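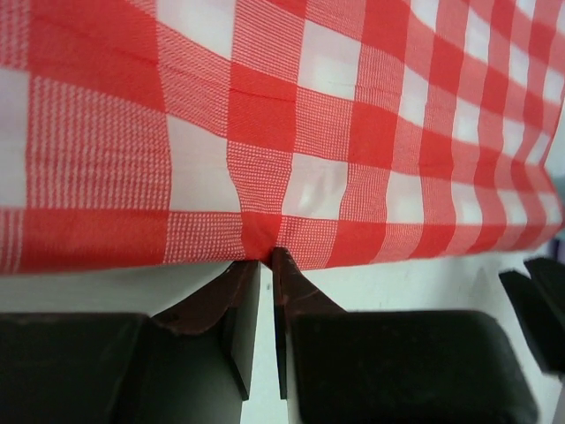 *Tela de cuadros rojos y blancos.*

# Cómo reservar plaza en los refugios de la ruta Guvon

La presente guía se dirige a las personas que deseen pernoctar en uno o varios refugios de la ruta Guvon, entre el valle de Pacheco y el collado de Prillex. El procedimiento es el mismo para senderistas individuales y para grupos, salvo en lo indicado en el paso 4.

## Antes de empezar

Conviene tener a mano los siguientes datos:

- documento de identidad o pasaporte en vigor de cada viajero;
- número de licencia federativa, si se solicita la tarifa reducida;
- fechas de entrada y salida, refugio por refugio;
- un teléfono de contacto que permanezca operativo durante el trayecto.

El refugio de Prillex se encuentra a 2750 metros de altitud y solo abre cuando el acceso está libre de nieve, por lo general desde junio. El de Pacheco admite reservas durante todo el año.

## Paso 1. Consultar la disponibilidad

Acceda al portal Plusar y seleccione «Refugios» en el menú principal. El calendario muestra en verde las noches con plazas libres y en gris las completas. Las noches marcadas con un asterisco corresponden a periodos sin servicio de cenas.

## Paso 2. Cumplimentar la solicitud

Rellene el formulario 113. Los nombres deben figurar exactamente como aparecen en el documento de identidad; el guarda los comprobará a la llegada. En el campo «Itinerario» indique el sentido de la marcha, ya que la etapa entre ambos refugios es notablemente más larga en subida.

Quienes precisen menú sin gluten o vegetariano han de señalarlo en este momento. No se atienden peticiones de este tipo en el propio refugio.

## Paso 3. Abonar la señal

La reserva queda bloqueada de forma provisional hasta la medianoche del mismo día. Transcurrido ese plazo sin que conste el pago, las plazas vuelven a ofrecerse. En las transferencias debe consignarse el código de concepto 3902 seguido del apellido del titular.

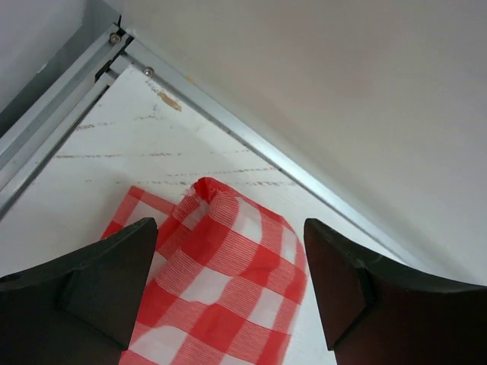
*Paño a cuadros sobre una superficie de madera clara.*

## Paso 4. Reservas de grupo

Los grupos de más de ocho personas presentarán una única solicitud, firmada por el responsable, y adjuntarán la relación completa de participantes. Se admite la sustitución de un participante por otro —sin coste— hasta la víspera de la llegada.

## Paso 5. Conservar el justificante

Descargue el justificante en formato PDF y llévelo impreso o guardado en el teléfono. Por encima de los 2000 metros no hay cobertura en buena parte del recorrido, de modo que no es posible consultar el portal desde el camino.

## Cambios y anulaciones

Las modificaciones se tramitan en el apartado «Mis estancias». El cambio de fecha está sujeto a disponibilidad y conserva la señal abonada. En caso de cierre por condiciones meteorológicas, la devolución se efectúa de oficio por el mismo medio de pago.

El registro de entrada se realiza antes de las 19:00. Si prevé llegar más tarde, avise por teléfono al refugio correspondiente; el número figura al pie del justificante.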